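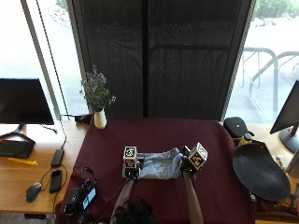

Has the clothing reuse scheme cut the amount of clothing Dalstead throws away?
We can't show that it has. The scheme has taken in a fair quantity of clothes and passed a good part of them on, but household bins in the town have not been weighed or sorted since it began, and without that nobody can say what would have gone in them.

Dalstead Clothing Reuse: interim report to the Clasau Fund
Prepared by Lucimara Pacheco for Edileuza Siqueira, grants officer
Period covered: opening of the grant to the end of December

1. Where we are

The application promised a drop in textile waste, cheaper clothes for families and a set of repair skills that would outlast the grant. I did not write the application and I would have worded parts of it more carefully. This report covers what we know, what we have been told and what I don't believe yet.

The scheme took in 1,566 garments during the period. That figure comes from the sorting sheets, which are filled in by hand on the day and which I trust. The Drurkedis stock system gives a higher total. It logs an item again each time it is moved from one rail to another, and the supplier has described this as a feature. Until it is sorted out I am using the paper.

2. What the intake figure means

Less than it seems to. The launch leaflet called every donated garment "a garment saved", and I have asked for that line to be dropped from the next print run. People who bring us a bag of clean shirts are mostly people who used to take the same bag to a charity shop. We asked donors at the counter what they would otherwise have done with their bags, and the usual reply was the hospice shop on the high street. Moving clothes from one good home to another does very little for the tip.

The manager of the hospice shop tells us her donations are down since we opened. She did not have records to hand, so I can't put a figure on it, but she has no reason to make it up and I would like it looked at before anyone talks about a second site.

Cotton basics, children's coats and school trousers leave the rails quickly. Formal wear does not. We have a great deal of formal wear.

3. Collections

Lobo runs the doorstep round under the transport part of the grant. The contract allows for a weekly round, and 17 rounds were completed. Some streets were missed in the first month when the printed route did not match the one the driver had been given. Complaints have since stopped. I take that as a modest good sign, though it could also mean people have given up putting bags out.

Lobo's own summary says the round is "highly valued by residents". I asked what this was based on and was sent a copy of the same summary. Please treat it as opinion.

The cost per bag collected is well above the cost per bag brought in by hand. I don't think the round pays its way outside the two estates with no bus on the direct route. There it probably does, as very few bags reach us from those addresses by any other means. My recommendation is to keep those and stop the rest.

4. Repair sessions

The Saturday sessions are the part of the work I expected least from and the part I now find hardest to argue against. Attendance was 57 people over the period, counting each person once however often they came. Most wanted a zip, a hem or a button. A few wanted company and brought a zip as cover, and that seems fair enough.

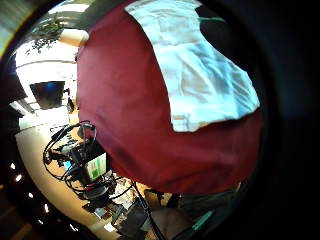 White cloth on dark red fabric, Dalstead.

My doubts here are about what lasts. The application said those attending would go on to mend at home. We rang everyone who left a number and agreed to be called, and seven of them said they had mended something on their own since. People tend to be kind on the telephone, and we did not ask to see the mending. Seven is still a real number, but it falls a long way short of "a town that mends".

There is also the question of what gets repaired. Much of the cheaper clothing we see is not worth an hour of a skilled person's time. The seam goes, you resew it, and the cloth tears beside the new stitching. Our tutors have started saying this plainly to people at the start of a job, which has caused some disappointment and saved a lot of thread.

5. Clothes we could not place

Items too worn to pass on go to a rag merchant. We were told at the outset that all of it would be recycled. When I asked for a breakdown I was given a one-page letter with the word "recovered" in it. Recovered can mean made into wiping cloths, shredded for stuffing, sent abroad or burned for heat. I have written twice to ask which. Until there is a proper reply I will not report any of this material as recycled, and I would ask that the Fund's newsletter doesn't either.

6. Money

Spending is within budget overall. We are under on publicity, by choice, and over on storage, because of the formal wear. The stock system licence is paid up to the end of the grant, so there is no saving in dropping it early, and staff will keep entering items while the double logging is looked into. No change to the total is requested.

7. What I propose for the next period

Pay for one proper sort of household waste on three streets, two inside the collection area and one outside it. It is dull work and it uses up most of the publicity underspend, but it would tell us more than another season of counting bags.

Cut the doorstep round to the two estates and give Lobo the notice set out in the contract.

Carry on with the repair sessions as they are. Please don't ask us to double them. The room holds the present number comfortably and we have only two tutors who can put in a coat zip.

Stop taking formal wear until the back store is clear.

The sorting sheets are kept at the Dalstead office and Edileuza is welcome to go through them on her next visit. A copy of the merchant's letter is attached.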